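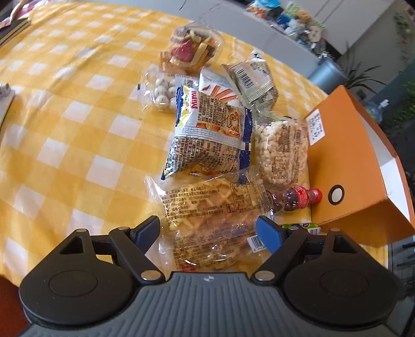 I'll say it plainly, and Tsutomu Yagi can tease me for it all summer: the finger pads on a hand-held gripper deserve more love than the software ever gets.

We keep ours at the Maruyama bench, and every morning before the first pick I open the fingers all the way, wipe both blue pads with a damp cloth, let them air out, and then work the links by hand (slowly, please!) to feel for any grit in the joints. It takes about 3 minutes. Shiny film is slippery stuff, and a pad with a bit of grease on it will make a perfectly good gripper look clumsy.

Nanami Kudo thinks I fuss too much. She'd swap the pads every 40 hours and skip the wiping, and I can see the appeal, because a fresh pad is a lovely thing. But a schedule doesn't make you look at the tool, and looking is how I found two loose pivots back in June, well before they could spoil a whole afternoon of picks.

So put the cloth next to the gripper, where you'll trip over it. Asabe Tijani hung ours on a hook at Gollmont and now even the visitors wipe the pads.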